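Small cell safety and housekeeping > Draft house rules for cereal box handling, comments wanted

grullasov42
Pasting my draft before it goes on the wall. Rule 1: nothing loose on the work surface. Rule 2: nobody seated inside the marked line while the arm is enabled. Rule 3: cables overhead or taped down.

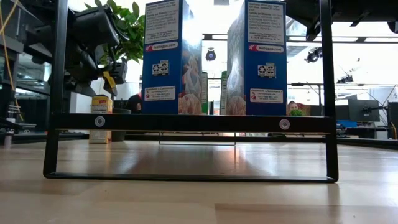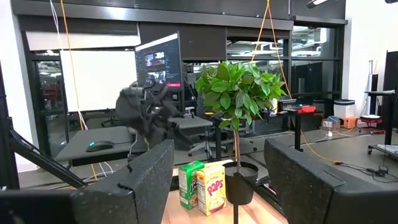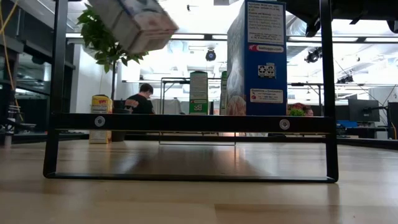 Cereal boxes in all three.

flellunine
Who has to sign off when a rule gets changed?

grullasov42
Whoever wrote the risk assessment, plus one person who runs the cell every day. Both initial the sheet and the old copy comes down.

kong_188
I've read a lot of wall sheets and most of them are decoration. Rule 3 is a good test. In the second picture there's an orange cable on the floor and a tangle of black ones near it. Does your rule cover those or only the ones feeding the arm?

grullasov42
All of them. I should write that in.

clorker
Disagree. Make it every cable on the floor and people will ignore it within a month. Walkways and reach of the arm, that's it. We had 42 rules at my last place and I doubt anyone could recite 5.

kong_188
Then you get arguments over what a walkway is. I'd take the strict one.

clorker
You'd take it until you had to enforce it at 4 pm.

flellunine
Rule 2 bothers me more. "Marked line" means what? Tape? Distance from the base? If it's the reach of the arm, say so, and add the length of whatever it's holding - people forget that part.

grullasov42
Tape, at full reach plus 60 cm. I'll put the number in.

kong_188
Where did 60 come from?

grullasov42
Our old sheet. I don't have a calculation for it.

kong_188
So work out the stopping distance at your real speed and payload first. Until then I wouldn't post it.

clorker
On that one I agree with Kong. Leave the number blank and keep the arm slow till you have it.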